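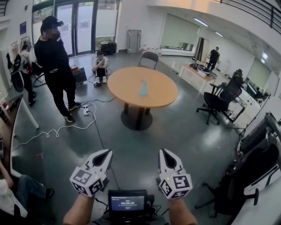
Wogan round table in the main room, black mesh chair pushed in at the back.

Canside Wogan Round Table, with a note on the Etotau bottle
Reviewed by Efa Jarman, 27 February 2020

The Wogan is a single-pedestal round table sold by Canside for meeting corners, break areas and small offices. Item number 2676, price as ordered $554 before delivery. We bought one for the shared floor at Brokolton, where it stands on hard gray flooring and gets moved several times a week.

Construction
Light wood with an orange-tan top, on a dark pedestal that ends in a round, dark floor plate. The finish is warmer than the swatch on the Canside page, which looked close to plain beech on my monitor. Anyone matching it to existing desks should ask for a physical sample. Under daylight the top looks more orange than it does in the evening under the ceiling lights.

The table ships in two cartons, top in one and pedestal in the other. Total weight is nearly 70 lb. Assembly consists of bolting the pedestal to the underside of the top, then fitting the floor plate. Ha-rang Cha and I did this with the top face down on a blanket. The supplied hex key is short and runs out of swing close to the column. A ball-end driver is faster. The bolts went in without cross-threading, and the pilot holes lined up. The instruction sheet shows the washers in the wrong order in one drawing and the right order in the next.

Stability
A center column and a flat plate will rock on an uneven floor, and there are no adjustable feet on this model. On our floor it sits flat in most positions. Over one low joint near the wall it rocked slightly until we shifted it a hand's width. Leaning on the edge with a forearm produces a small deflection that stops when the load comes off. Sitting on the edge is not something this base is meant for, and Canside says so on the label.

After the first month we rechecked the bolts. One had backed off by a quarter turn. It has stayed put after retightening, and I would build that check into any purchase of this type of table.

Seating and clearance
The product page lists it for 4 people. That is accurate for cups and notebooks. With laptops open, three is the practical limit. Knee room is good all the way around, there being no corner legs to avoid, but the floor plate takes up space where feet want to go. Chairs with a wide base meet it early. Our mesh chair with a metal frame pushes in far enough to keep the walkway clear.

There is no cable hole and no channel in the column. Power has to come from a strip on the floor, and a lead run up to the top hangs free at the edge. For a table meant for paper and coffee this is fine. For daily laptop use I would look at something else in the range.

Surface
Wiped with a damp cloth and mild soap, the top shows no change so far. Dry-erase marker came off. A ring from a hot mug faded over a day but did not fully disappear for a week. Fine scratches are visible at a low angle, mostly from the underside of a stapler.

The Etotau bottle
Canside added this to the order as part of a February offer, so it gets a short section. 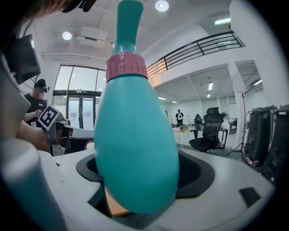 Etotau bottle in teal, with the ribbed collar in dusty pink.

The body is plastic, shaped like a bowling pin: wide and rounded low down, tapering to a narrow neck that flares slightly toward the top. The finish is matte. The collar sits just under the neck and has small vertical ridges, which help when the bottle is picked up there. The faint raised markings on it are hard to read and trap dust.

The low, wide body makes it harder to tip than a straight-sided bottle of the same height. Bumping the edge of the Wogan with a chair moved it but did not knock it over. The narrow neck is a drawback for cleaning, and a standard sponge will not pass. Use a thin brush. I would not buy one separately at the list price.

Verdict
The Wogan is a sound small meeting table with a base that suits flat floors and light use. The missing leveling feet are the main fault at $554, followed by the instruction sheet. We have ordered a second one for the far end of the floor, with felt pads to go under the plate.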